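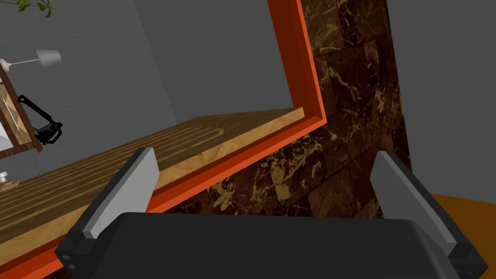
4. センサーの登録と検知ルールの有効化

前章でGarkard管理サーバーのインストールまで終わっている前提。まだの人は3章へ戻る。ネットワーク担当にミラーポートの設定を頼んでいない場合も、先にそっち。待ち時間が長い。

用意するもの
・管理サーバーの管理者アカウント(閲覧専用では登録画面が出ない)
・センサー用のLinuxホスト。NICは2枚。片方が管理用、もう片方が監視用
・登録トークン(4.1で発行)
・管理サーバーのCA証明書。3章でエクスポートしたもの

注意:監視用NICにIPアドレスを振らないこと。振ったままでも動いてしまうので気づきにくい。あとでセンサー自身の通信がアラートに混ざって、切り分けに半日かかる。

4.1 登録トークンの発行

1. 管理コンソールにログイン。
2. 左メニューの「センサー」→「新規登録」。
3. 名前を入れる。拠点名+役割が無難。例:trindade-edge、ikine-core。日本語も入るが、ログ側で文字化けする古いビューアがまだ残っているので英数字推奨。
4. 「グループ」を選ぶ。迷ったら「未分類」でいい。あとから移せる。
5. 「トークンを発行」を押す。文字列が表示されるのでコピー。

トークンの有効期限は300秒。切れたら再発行。画面を閉じると二度と表示されないが、これも再発行すれば済む。チャットに貼って渡すのはやめてください。期限内なら誰でもセンサーを名乗れてしまう。

4.2 センサー側の作業

1. センサーホストにsshで入る。rootかsudoできるユーザーで。
2. CA証明書を /etc/garkard/certs/ に置く。ファイル名は ca.pem 固定。権限は644。
3. 時刻同期を確認。ずれていると登録時の証明書検証で落ちる。エラー文が「接続できません」としか出ないので、まずここを疑う。
4. 登録コマンドを実行。

garkard-sensor enroll --server 管理サーバー名 --token トークン

5. フィンガープリントが表示される。管理コンソールの「保留中」に出ている値と見比べて、同じなら y。違ったら n で中断、先に進まない。
6. 監視インターフェースを指定。

garkard-sensor interface set eth1

7. サービスを起動。

systemctl enable --now garkard-sensor

8. コンソールに戻って状態が「接続中」から「稼働」に変わるのを待つ。少しかかる。連打しても早くならない。

補足:接続に失敗した場合、センサーは自動で5回まで再試行して止まる。止まったあとは手動で再起動。原因を直さずに再起動だけ繰り返すと、管理サーバー側で送信元が一時ブロックされます。解除は「設定」→「ブロック一覧」から。

プロキシ経由の拠点は /etc/garkard/sensor.conf に proxy の行を追加。認証付きプロキシの場合、パスワードをこのファイルに平文で書かないこと。資格情報ストアを使う(付録B)。Trindade拠点はプロキシの証明書が差し替わるので、TLS検査の除外リストに管理サーバーを入れてもらう必要あり。依頼先はHanne Bech。
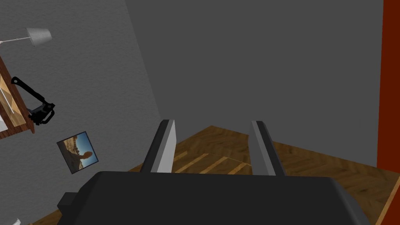 図4-1 グリッパーの2本の指と木の床(レンダリング)

4.3 検知ルールの有効化

登録直後のセンサーはルールが空。パケットは取っているがアラートは出ない。稼働マークが緑なので安心してそのまま帰る人がいる。必ずここまでやる。

1. 「ルール」→「ルールセット」を開く。
2. 「基本」にチェック。中身は47本。スキャン、総当たり、既知のC2通信、不審なDNSあたり。
3. 動作モードを「記録のみ」にする。最初から「遮断」にしない。
4. 「対象センサー」で、さっき登録したものを選ぶ。
5. 「配布」を押す。
6. センサーの詳細画面で「ルール版数」が管理サーバー側と揃ったことを確認してくだい。

注意:遮断モードはインライン構成でしか効かない。ミラーポート構成で選ぶと画面上は「遮断」と出るのに実際は何も止めていない。表示の修正は次版予定。

自前のルールを足す場合は「カスタム」に入れる。「基本」を直接編集すると更新のときに上書きされて消える。バックアップからは戻せるが、面倒。

HOME_NETの設定も忘れずに。初期値はプライベートアドレス全部。拠点ごとに絞ったほうが誤検知が減る。絞りすぎると今度は内部間の横移動を見逃すので、サーバー用とクライアント用のセグメントは両方入れる。VPNのアドレスプールも。ここが抜けがち。

4.4 動作確認

テスト用のシグネチャを使う。実際の攻撃コードは流さないこと。

1. ルール「テスト-HTTP」を有効にして配布。
2. 監視対象のセグメントにある端末から、検証用サーバーIkineのテストページにアクセス。curlでもブラウザでも可。
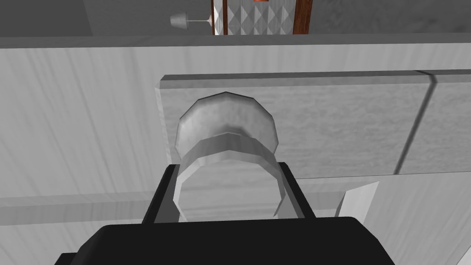

3. コンソールの「アラート」を開いて、重要度「情報」のものが出ていればOK。絞り込みで「情報」が外れていると見えない。初期状態では外れている。
4. 送信元と宛先のアドレスを確認。両方ともプロキシのアドレスになっていたら、ミラーの位置がプロキシの外側。ネットワーク担当に相談。
5. 確認が終わったら「テスト-HTTP」を無効に戻す。戻し忘れると監査のときに聞かれます。

アラートが出ないとき
・監視用NICにパケットが来ているか。tcpdump -i eth1 で見る。ブロードキャストしか流れていなければミラー設定がまだ。
・片方向だけ見えている。行きはあるのに戻りがない。ミラーの向きが「受信のみ」になっている。「両方向」に変更してもらう。
・VLANタグ付きで来ている。sensor.conf の vlan を yes に。
・NICのオフロード機能が有効。gro と lro を切る。仮想マシンだと再起動で戻るので起動スクリプトに入れておく。
・テスト通信がHTTPSになっている。ブラウザが勝手に切り替えることがある。curlで http:// を明示。

4.5 通知先の設定

1. 「通知」→「宛先を追加」。
2. 種類を選ぶ。メール、syslog、Webhook。
3. 重要度の下限は「高」から。「中」以下を最初からメールにすると受信箱が埋まって、結局みんな見なくなる。
4. 「テスト送信」を押して届くのを確認しする。
5. 保存。テスト送信だけでは保存されない。

既存のログ基盤Nakikに送る場合はsyslogのTLS版を選択。UDPだと長いアラートが途中で切れて、Nakik側の解析に失敗する。フィールドの対応表は付録C。対応表に足りない項目があったらÉrica Teixeiraまで連絡を。

Webhookの署名鍵は宛先ごとに別にする。使い回していると、漏れたときに全部の宛先を差し替えることになる。

4.6 記録のみモードの期間

運用開始後しばらくは「記録のみ」のまま様子を見る。バックアップ、資産管理ツール、脆弱性スキャナ。この三つはだいたい誤検知として上がってくる。送信元で除外するのではなく、ルールと送信元の組み合わせで除外を作ること。送信元まるごと除外だと、その機器が乗っ取られたときに何も見えない。

除外の作り方
1. アラートの行を右クリック →「除外を作成」。
2. ルールIDと送信元の両方にチェックが入っているのを確認。
3. 理由の欄に書く。空欄でも通るが、あとで見た人が困る。
4. 期限を入れる。無期限は管理者権限が必要。
5. 配布。除外もルールと同じで、配布しないと反映されない。

除外の一覧は「ルール」→「除外」でCSVに出せる。期限切れのものは灰色表示。自動では消えないので、3月の棚卸しのときにまとめて削除する。

センサーを撤去するときは、先にコンソール側で「登録解除」。ホストを先に落とすと証明書が失効されずに残る。残ってしまった場合の手動失効は5章を参照。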